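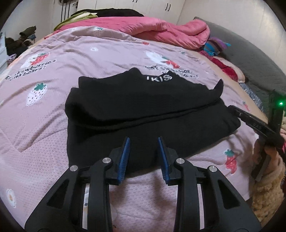 4 研究设计与编码方法

4.1 样本与材料来源

本研究分析的材料为小学分数单元的纸质练习单，来自 Cadside 与 Prasturside 两所学校。参与班级共16个，均使用同一版本教材，由任课教师按原定教学进度发放练习单，研究者不参与授课。单元教学于六月结束，练习单在批改后统一回收、扫描并去除学生姓名。经剔除空白页、重复扫描页以及无法辨认题号的页面，最终进入编码的练习单为2,693份。

练习单由 Flultesix 题库生成。该题库允许教师在同一道题目下选择不同的作答区版式，题干文字、数值和题目顺序保持不变。这一特性使版式可以作为相对独立的变量处理。需要指出的是，教师在课堂上的口头提示不受题库控制，不同班级之间可能存在差异。本研究在模型中以班级作为随机效应，但不主张这一处理能够完全消除上述差异。

4.2 作答区版式的操作性定义

既有文献对“作答区”的界定并不一致。部分研究以题干与下一题之间的空白高度作为唯一指标，另一些研究则把辅助线、方格、预留算式框等一并计入。前一种做法便于测量，但无法区分同样高度下结构不同的空间；后一种做法信息更完整，却容易把题目本身的图示误计为作答支持。本文采用较窄的定义：作答区指题干结束后、下一题题号之前，明确供学生书写或作图的区域，题干所附图示不计在内。

在此基础上，作答区分为开放式与结构式两类。开放式作答区只提供空白，不含任何线条或提示语。结构式作答区包含至少一种引导书写的成分，如分步横线、等分方框或带有单位名称的答句。两类版式的总面积经过匹配，以避免结构效应与面积效应混淆。若某题的结构式版本仅在末尾附有答句，而中间过程仍为空白，则单独标记，在主分析中并入结构式，在稳健性检验中予以排除。

4.3 题目情境的分类

分数题目的情境对学生选择何种表征有直接影响。分割类情境（如切分食物、划分地块）通常引出面积模型，测量类情境（如绳长、水量）较多引出数线模型。此外，题库中还有一类折叠情境，要求学生根据对折的次数推断每一层占整体的几分之几。折叠的对象有纸张、布料和衣物。图3中的黑色衣物叠成了较厚的长方形，属于日常生活里常见的多层折叠形态；题目中的折叠则均为理想化的等分对折，不考虑厚度与褶皱。

折叠情境在编码时需要单独处理。学生在作答区画出的长方形，可能表示展开后的整体，也可能表示折叠后的某一层，两者的外形在图上往往难以区分。编码员须结合学生所写的文字或算式判断其含义。若作答区中仅有图形而无其他线索，则编码为“表征对象不明”，不推测学生意图。

情境分类由题目文本决定，与学生作答无关，因而在正式编码之前一次完成。对于同时包含两种情境的题目，以最后一问所涉及的情境为准。例如，题干先描述布料对折，再询问剪下部分的长度，则归入测量类。该规则会使部分题目的折叠成分被低估，但可以保证每题只有一个类别，便于后续建模。

4.4 编码框架

编码以单题作答为单位，包括表征类型、过程完整性、错误类型三个维度。

表征类型分为纯算式、面积图、数线、文字说明及混合表征。混合表征要求两种形式均对解题有实质贡献；仅在算式旁作装饰性标记者，不视为混合。学生将题干图示原样抄入作答区而未作任何标注的，同样不计为图形表征。

过程完整性考察作答中是否能够辨认出从已知条件到结果的推导步骤。完整作答应包含对整体的确认、对份数的说明以及最终结果；缺少其中一项但推导方向仍可辨认者，编码为部分完整；仅有结果者，编码为无过程。在结构式作答区中，预印的答句和单位名称不作为学生的过程记录，否则该类版式会因印刷内容而获得较高的完整性得分。这一点在早期版本的编码手册中表述不清，修订后已作明确规定，修订前完成的编码全部重做。

错误类型分为整体识别错误、等分错误、计算错误与抄写错误。整体识别错误指学生把部分误作整体，或在解题过程中更换了参照整体而未作说明。等分错误指图形中的份数正确但各份明显不等，并且这种不等影响了后续推理；若学生随后写出正确的分数与解释，则视为作图不精确，不计为错误。计算错误限于运算步骤本身。抄写错误指题干数值在转入作答区时发生改变，后续推理按改变后的数值单独评定。

4.5 编码员培训与一致性

编码工作由两名编码员承担，二人均具有小学数学教学经历，编码时不知晓班级归属。由于版式直接呈现在练习单上，无法对编码员隐藏，本文将此列为设计上的限制，并在讨论部分分析其可能的影响方向。

培训阶段使用60份未纳入正式样本的练习单。编码员先独立编码，再逐题讨论分歧，讨论结果写入编码手册。培训阶段的分歧集中在两处：其一是部分完整与无过程之间的界线，其二是混合表征中文字成分是否构成实质贡献。针对前者，手册补充了边界样例；针对后者，手册规定，文字若仅复述题干，则不计入表征。正式编码期间，两名编码员定期抽取同一批练习单进行双重编码，用以监测判断标准是否发生漂移。一致性系数按维度分别报告，见附录B。

折叠情境题的一致性低于其他情境，分歧多出现在学生以单个长方形表示多层结构时。手册曾尝试要求编码员依据长方形的长宽比推断其所代表的状态，试用后发现判断依据过弱，遂取消该规则，改用前述“表征对象不明”类别。该类别的数据保留在描述统计中，在涉及整体识别错误的模型中不予使用。

4.6 数据整理

扫描件按题切分后录入数据库，每条记录包括班级代码、题目代码、版式、情境及各维度编码。录入格式采用 Navarro 数据规范，缺失值按原因区分为未作答、无法辨认与页面缺损三种。未作答与答错分别处理，因为开放式作答区中的空白可能反映学生放弃作答，也可能反映其在别处完成了演算。凡在页边或背面发现演算痕迹者，若能够与题号对应，则计入该题作答，并另设变量记录书写位置。

数据库于11/24/22冻结，此后仅修正录入错误，不再更改编码判断。修正记录随数据一并保存，包括修正前后的取值与修正依据。所有分析脚本均以冻结版本为输入。

4.7 分析策略

主分析采用广义线性混合模型，以过程完整性为因变量，版式、情境及二者的交互项为固定效应，班级、学生与题目为随机效应。过程完整性为有序类别，因此采用累积逻辑连接函数。题目难度不作为固定效应单独纳入，其变异由题目层面的随机截距吸收。学生层面的随机斜率在初步拟合时未能稳定收敛，最终模型仅保留随机截距。

表征类型的分析采用多项逻辑模型，以纯算式为参照类别。此处关注的问题是，结构式作答区是否会压缩学生使用图形的机会。分步横线为算式书写提供了便利，同时也占用了可供作图的连续空间；等分方框则可能诱导学生采用面积图，即使题目情境更适合数线。因此，结构式版式在该模型中按主要成分进一步拆分，不沿用二分变量。

错误类型仅在非空白作答中分析。同一作答可能包含多种错误，各类错误分别建模，并对多重比较作校正。整体识别错误是本文的重点，原因在于它与后续单元中分数乘法的学习直接相关。抄写错误预期与版式关系较弱，在此用作对照指标：若该类错误同样随版式出现明显变化，则应考虑班级差异或发放条件等其他解释。

稳健性检验包括三项。第一项排除仅附答句的结构式题目。第二项排除在页边或背面作答的记录。第三项把折叠情境题整体移除后重新拟合主模型，以检验交互效应是否由该类题目单独驱动。各项检验的模型设定与主分析一致，系数估计列于附录C，正文第5节仅报告方向或显著性发生变化的结果。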